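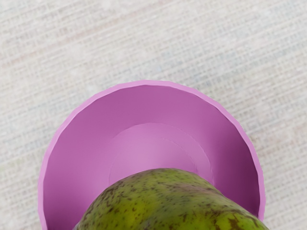 6.3 When the fruit misses the bowl

Good news first: this is the most fixable fault in the whole Nekano simulator, and you'll learn heaps about your gripper settings along the way! It shows up as fault 34. The arm lifts the fruit, heads for the bowl, then stops short or lets go too early.

1. Press Pause. Don't press Reset yet, or you'll lose the log for that run.

2. Open the wrist view and find the rim of the bowl. The flat facets along the rim are part of the model and you can leave them alone.

3. Open Objects, then Fruit, and check the grip width. The green fruit is a big one. Anything under 76 mm will squeeze it, and the physics engine will fling it clear across the cloth.

4. Go to Release and set the drop height to 30 mm above the rim.

5. Save, press Reset and run the task at half speed. Watch the whole run through to the end.

6. If fault 34 comes back, swap to collision mesh 2 and go back to step 5. Renato Cabral built that mesh after the Carnville trials and it's a beauty.

Note: Shading inside the bowl can throw off the depth estimate. Try moving the light before you touch the camera settings.

CAUTION: Never load a program onto the real arm while fault 34 is active. The simulated arm can hit the bowl all day long, but the real one will keep pushing. Clear the fault, do a full clean run, and keep one hand near the emergency stop the first time you go live.

6.4 Saving the fault log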